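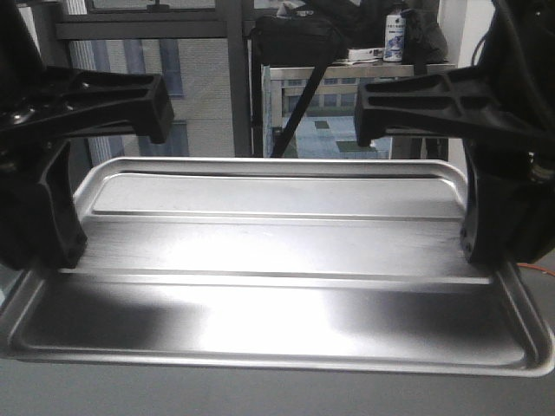 Two black grippers face each other across a metal tray.

Half-sisters lived one floor apart for two years before finding out

TARNBRIDGE, December 23, 2025 — A woman who spent 28 years wondering if she had any siblings has learned that her half-sister was living in the apartment right below hers.

The two women, who asked not to be named to protect their mother, both rent in the Piltar building on the north side of Tarnbridge. The older sister lives in 507. She moved in two years before the younger one knocked on her door in September to complain about a leak.

"She was angry and I was angry," the older sister said. "My kitchen floor was wet too. I told her to call the landlord."

They ended up waiting for the plumber together at her table. The younger woman mentioned that her mother came from Sivance, a mill town 400 miles away, and gave the name of the street.

"I said, 'That's on my birth certificate,'" the older sister said. "She thought I was making fun of her."

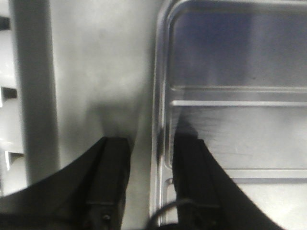 A phone call that night

The older sister was adopted as a baby and had never looked for her birth mother. Her adoptive parents gave her the paperwork when she turned 18, and she kept it in a shoebox with her tax returns.

The younger sister took a picture of the certificate and went downstairs to call home. The call lasted less than five minutes.

"Mom didn't say anything for a while," she said. "Then she asked me what she looked like. I said she's upstairs, she looks like Aunt, she has the same chin. Mom started crying and put the phone down."

Her mother called back an hour later and told her the rest. She had been 19 and unmarried, and her own parents had arranged the adoption. She had never told her husband.

A DNA test confirmed the match three weeks later. It cost each of them $30 — the lab had a sale.
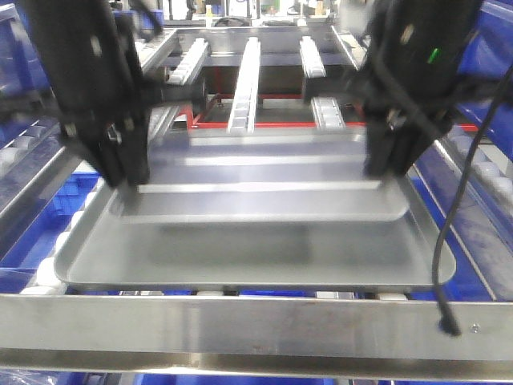 "I already knew her footsteps"

Both women say they had passed each other in the lobby many times. They had never exchanged more than a hello.

"I already knew her footsteps," the younger sister said. "I knew she got up at five and dropped things. I used to bang on the ceiling with a broom."

The older sister said she remembered the broom.

She met her birth mother in October, at a diner halfway between the two towns. She would not say much about it, except that it went on for most of the afternoon and that neither of them ate.
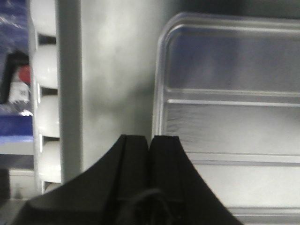

They have met twice more since then. The husband has been told, and he sent a card. The adoptive parents are coming for New Year's and will sleep in the younger sister's apartment, which has the bigger couch.

Asked if they planned to find a place together, both women said no.

"One floor is good," the older sister said. The leak has been fixed, but there is still a brown stain on the ceiling downstairs, and the landlord has promised to paint over it in the spring.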